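Gripper stops short of the lid screws

Our two-arm cell faults when it goes for the lid screws on a grey metal box. Worked until Thursday, 24 cycles since, all bad.
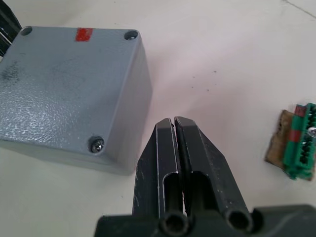
Fingers beside the box, one screw in its corner

Mervyn Dunmore
Check the force limit. Ours tripped at 400 until we raised it.

Jamholm
Don't raise anything with people near. Re-teach the tool point first.
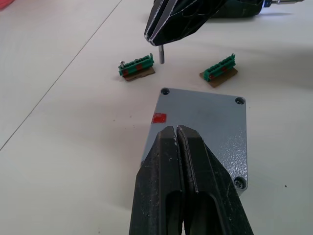 Filed under: Faults and safety stops

Plirent
Same fault here in July, loose finger bolt.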